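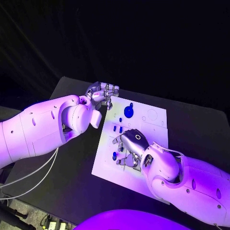
White boards get grubby so slowly that you stop seeing it. Mine had a gray haze across the middle and a ghost of an old August shopping list, and I had started writing around them! If yours looks the same, give it one good cleaning this weekend. It's a small job and I love how much better the whole kitchen looks afterward.

Take it off the wall first

Lay the board flat on a table. I can't say this strongly enough. Cleaner runs down a hanging board and gets in behind the edging, and you end up pressing the thing into the wall and scuffing the paint. Flat, you can lean on it with your whole palm. Keep one hand on a top corner so it doesn't skate about, and work with the other from the middle out. If your tabletop is slippery, put a damp dishcloth under the board.

Dry before wet

Go over it with a dry microfiber cloth to lift the loose ink dust. Then a cloth barely damp with warm water and one drop of dish soap, wiped in straight lines. Rinse the cloth, wipe again, dry with a clean one. For most boards that's the whole job.

Ghost marks

My favorite trick, from my neighbor Shufen Lü: scribble over the old mark with a fresh dry-erase marker, wait 8 seconds, wipe. The new ink loosens the old. It works on permanent marker too, though you may need two or three goes. If there's still a shadow, use a little rubbing alcohol on a cotton pad, with a window open. Try a corner first on a painted or laminated board.

Skip scouring powder, steel wool and those white foam erasers. They feel wonderful while you're doing it and then the surface is dull forever and grabs ink like paper.

Check it from the side

Turn off the ceiling light, bring a lamp down low at one end, and look along the surface. Streaks you'd never notice from the front jump right out. 

Keeping it nice

Wash the eraser! A felt one can be brushed out over the trash, and a cloth one goes in with the towels. I wipe the board fully every 12 days or so, usually when I'm redoing the meal plan, and I store the markers lying down so the tips don't dry out.

Miroslava Ševčík wrote in to ask about glass boards. Same steps, and you can be freer with the alcohol. Let it dry completely before you write on it again.

Next time, cork boards and what to do about crumbling corners.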